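# About Drellomis

We look after rooms. Specifically, we look after the sort of big shared workroom where a lot of people with a lot of projects all want the same table at ten past nine in the morning. Somebody has to decide where the cabinets go, what color the floor ought to be and who gets the key to the good storage. For the past while, in Vanddale, that somebody has been us.

The company was started by Kathleen Corrigan and Fiachra Tierney, who met while arguing over a filing cabinet. Kathleen was the office manager at an engineering firm and wanted it moved. Fiachra was the fit-out contractor and had just bolted it to the wall. They have kept up roughly that working relationship ever since, and the cabinet, for the record, was moved.

## What we do

We plan, furnish and run open workrooms for labs, workshops and training centers. Planning means drawings, and Fiachra's drawings are very handsome. Furnishing means tables, cabinets, blinds, lights and a truly unreasonable quantity of cable clips. Running means we come back. Plenty of firms will sell you a lovely room and wave from the parking lot, but ours is a monthly contract, and it covers the part where people move in and start putting things on top of other things.

We have 36 rooms on the books at the moment. The smallest is a former mail room with 2 tables and strong opinions about ventilation. The largest is at Grimero, where the open floor runs under a mezzanine and the tenants are fond of anything that rolls. We like that one very much. It has all our usual problems in one place, plus a ceiling at two different heights.
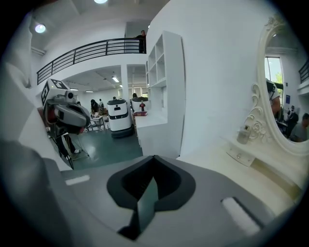 *Photo: Cathal Horgan / Drellomis*

The teal-green floor was Kathleen's choice and she'll tell you so. The client had asked for gray. She put a teal sample down next to a gray one, went to lunch, and came back to find them all standing on the teal. White tables and white cabinets look crisp against it, and a dropped screw has nowhere to hide (we have tested this on hands and knees).

The white pillar was there before any of us and will be there after. It holds up the mezzanine, so we were advised to be polite to it. Fiachra's first plan treated it as a nuisance and his fourth treated it as a feature, and what got built is somewhere around the third. The corridor beyond it was left clear on purpose, all the way down to the windows. Corridors in shared buildings tend to fill up with chairs, and Kevin Flanagan walks that one every visit with the expression of a man expecting chairs.

As for the table, well. Every room we run has one table that everyone uses. You can put out a dozen identical ones and within a week the small parts, the tape and the people will all have gathered at the same spot. We used to fight it. Now we find out which table it is and give it better light.

## Who we are

**Kathleen Corrigan**, co-founder. Contracts, colors, final word.

**Fiachra Tierney**, co-founder. Drawings, fittings, the word just before the final one.

**Kevin Flanagan**, site visits. Carries a tape measure to weddings.

**Cathal Horgan**, purchasing and photographs. Once ordered 1,000 drawer handles instead of 100, and we're still finding good homes for them. If your cabinet has a slightly old-fashioned handle, now you know.

**Pádraig Moriarty**, floors. Pádraig came to us from Hayes, the flooring people down the road, and brought along a sample book with 136 shades in it. He calls nine of them acceptable.

## How we work with you

First we visit and say very little. We watch where people put their coffee. Then you get a plan, a price and a list of questions, most of them about storage, which everyone underestimates, including us when we furnished our own office.

After you move in, someone comes by once a month to tighten, shift, relabel and occasionally confiscate. Things left on top of cabinets get a paper tag the first time. The second time they get a polite conversation with Kevin.

We close for the last part of December, when Pádraig reseals our own floor and won't let any of us walk on it.

## Visiting us

The office is on the upper floor of the old Hayes building in Vanddale, side entrance. Ring the lower bell. The upper one is connected to something, but we haven't found out what.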